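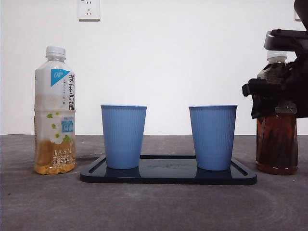 Photo: Said Tazi

November 16, 2021

Went to the Drosen again, for the third time since the retrospective opened, which makes me either devoted or underemployed. Despina Cozma came too. She had not been before and insisted on reading every wall label from the beginning, including the one explaining where the toilets are.

The painter is Wilson Huanca, and the show is the grey pictures, the ones he made in the years after he gave up landscapes. I grew up with a print of one of the landscapes in our hallway, a river with too much sky, so I took the grey period personally for a long time. My mother still does. There are 46 canvases, hung very low, and the curator has left great stretches of bare wall between them so that you have time to regret things on the way to the next one.

I had a plan, and the plan was to sit in front of Pruitt for 20 minutes without looking at my phone. Pruitt is the big one at the end of the second room. It's named after a railway siding where Huanca claimed to have been stranded overnight as a young man, although in a later interview he said he had only changed trains there and liked the sign. I managed the 20 minutes. For the first half I thought about whether I'd locked the car. Then something went a bit odd with the colour. What I'd taken for one grey broke up into a brownish one and a sort of greenish one, with a seam down the left where he'd changed his mind and painted back over it. Once I'd found the seam I couldn't see anything else. I went to fetch Despina, who looked at it for as long as it takes to eat a mint and said it reminded her of her old school uniform.

She preferred the small studies. I've always walked past them, so I made myself stop. They're gouache on card, most of them no bigger than a paperback, and he's pencilled notes to himself in the margins. One says "less". Another, beside it, says "no, less". I laughed out loud and the guard looked at me with real interest, possibly the first thing that had happened to him since lunch.

The catalogue essay is by Bogdan Sima and I have now tried it in three different chairs. He says the grey pictures "withdraw from the obligation of the horizon". I think he means there isn't a horizon in them. There's a good paragraph about the year Huanca shared a studio above a tyre shop and could only paint after closing because of the noise, and I'd have happily read more about the tyre shop, but Sima gets it over with in four lines and goes back to withdrawing from things. I've underlined the tyre shop anyway.

We had soup in the café, which has been renamed the Viltadico Room after whoever paid for the new chairs. The chairs are beautiful and tip forward slightly, so everyone in there looks as if they're about to make an announcement. Despina wanted to know whether I liked the paintings or just liked being a person who goes to see them. I said it was a rude question to ask somebody with a mouthful of pumpkin. I've been chewing on it since. I did like them. I liked the seam. I don't know that I'd have found it if I hadn't already told three people I was going to sit there. 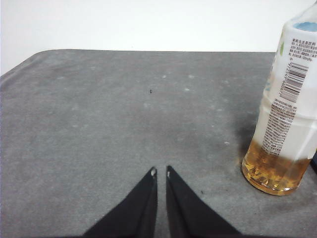 Later, at home

Othmane Shehata rang after tea about the talk in January. He wants me to do half an hour for the Femport group on how to look at abstract painting, and I said yes before remembering that I don't know how. Last year's speaker brought slides and a recorder (the instrument). Othmane says the bar is low and the biscuits are good.

Made a start on some notes. So far I have: sit down. Look for the edges, where painters tend to get careless or honest. Don't read the label till afterwards. Then I remembered that the label is how I knew about the railway siding, and that the siding is half of why I love the thing, so I crossed that one out. That left two. I thought about adding "less" in the margin.

Rang Mum to tell her I'd been. She asked if they had the river. I said no, the river's in a private collection and this show was only the grey ones, and she said well, it's their loss – and then, after a bit, that the print had left a pale patch on the hallway wallpaper when they took it down to paint, and she'd put it straight back up afterwards in the same spot. I asked what colour they'd painted. Grey, she said. A warm one.

Must return the catalogue to Said before he notices the underlining.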